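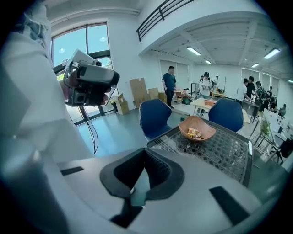
## Reading the Old Light at Tulgate

The observing season at Tulgate Observatory opened in May with a modest program: to return, night after night, to a short list of variable stars that had been neglected for decades. The list was drawn up by Guilan Han, who directs the observatory's long-period work, and it rests on a collection of 1382 glass plates held in the Makel archive.

Long-period variables brighten and fade over many months. A single observer can follow one for a career and record only a few dozen complete cycles. The plates extend that record backward, although each must be compared against modern reference stars before its measurements can be used. Emulsions differ in their response to red light, and many of the stars in question are very red.

Zsófia Oláh, an astronomer at the Villca station, has supervised the comparison. Her group has so far accepted 1289 plates and set the remainder aside, chiefly for poor focus or uncertain exposure times. "An uncertain date can usually be recovered from the positions of the planets," she said. "An uncertain exposure usually cannot."

The two sites divide the sky between them. Villca, at the higher elevation, takes the southern fields and most of the faint measurements. Tulgate takes the northern fields, where moonlight and summer haze are the principal difficulties. Both use the Ulano photometer, a small instrument designed for bright and moderately bright stars.

Early results concern one star in particular, whose period appears to have shortened since the first plates were exposed. Dr. Han is cautious about the cause. A change of this kind may reflect activity deep within the star, but it may also arise from gaps in the older coverage, and the longest gap falls at an inconvenient point in the cycle.

The combined catalog, with 3718 individual brightness estimates, will be released to observers after a second review. Requests for finder charts may be directed to the Tulgate office in writing.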